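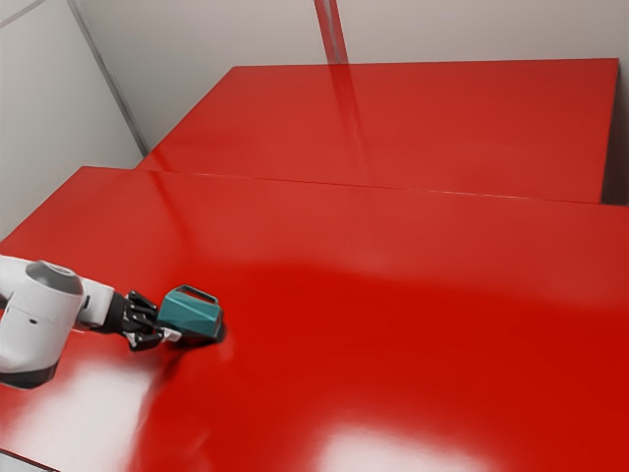 Change the email password first, I was told on the phone this morning, and don't open the store account again until that is done, and do it from a different computer if there is one in the house.

Tuesday, December 27, 2022

So I used the old laptop. It took most of an hour to start and then wanted updates. I let it do them and ate breakfast standing up.

What happened is that somebody got into my Honel account and bought gift cards. Two of them, $100 each, late on the 24th. The confirmation emails went straight to the trash folder. Whoever it was had set up a rule in my mail so that anything with the word Honel in it got deleted. I only found it last night when I was looking for the receipt for the boots, which need to go back.

The man on the support line was patient. He read me the list of sign-ins. Most were mine, from the house or from work in Redbridge. Then there was one from a place I have never been, and after that the password hint had been changed. He asked if I had used the same password anywhere else. I said yes. He didn't say anything for a moment and then he asked how many places. I said I would have to look.

I looked. There are 108 logins saved in the browser. I had no idea. A good number are for things I don't remember signing up for, like a pizza place in Flesodbridge that closed years ago and a site for printing calendars. I started at the top of the list and worked down. Bank first, out of order, then the electric company, then the rest as they came. Some sites make it easy. The water district wants you to call during business hours, and they are closed until tomorrow.
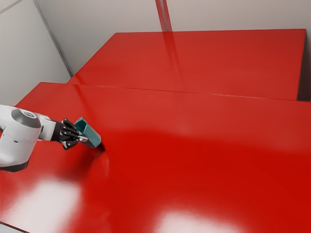 By noon I had a system. New password, write it in the green notebook, cross the old one off the printout, sign out, next. I turned on the code-by-text option wherever it was offered. The codes came slowly for a while and I got locked out of the pharmacy site for entering an old one. It let me back in after half an hour.

Called the bank at one. They have stopped the card and a new one is coming by mail. The two charges are marked as disputed. I asked how long that takes and got a range so wide I didn't write it down. The gift cards have already been spent, so Honel can't cancel them. They can only confirm that they were used.

I think I know where it started. In July there was a letter from Rusu, where I used to order printer ink, saying that customer emails and passwords may have been taken. I put it in the drawer with the warranties. It was still there today, under the one for the dishwasher. It says to change your password promptly.

Stopped at four. Had soup and the rest of the ham. My sister called and I told her about it, and she said she uses the dog's name for everything. I told her to change it. She said she would after New Year's.

Tomorrow: water district, call Honel back with the case number from the bank, find the box for the boots. The return window closes Friday.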